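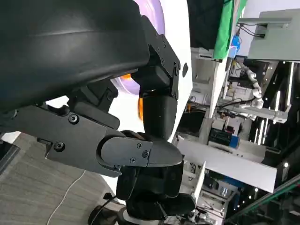
3.2 Floor surfaces and loose cables

Office floors were surveyed at two sites, Nitlow and Cáceres, between June and the close of the study on 20 Dec 2022. Both sites use carpet in the work areas and hard flooring in the corridors. The survey recorded 356 loose cables, defined as any cable lying on the floor without a cover, clip or tape for a length greater than the width of a standard walkway mat. Cables that ran entirely beneath a desk were left out of the count.

Cable color and floor color were noted together, as earlier work under the Umis project had suggested that contrast affects how readily staff notice a cable underfoot. Thin cables on carpet were treated as a separate group. They shift easily when chairs are moved, and their position on one visit was a poor guide to their position on the next. Each work area was therefore visited 7 times, and the path of every cable was drawn on the floor plan at each visit.

Figure 4 gives the position of all recorded cables at Nitlow, by distance from the nearest wall outlet. Most lay within the first two meters. The longer runs were found where desks had been moved after the outlets were installed, a pattern also reported in the Cinen survey of shared offices. Floor area at the two sites together was roughly 1,000 square meters, and results in Section 4 are adjusted for the difference in area between them.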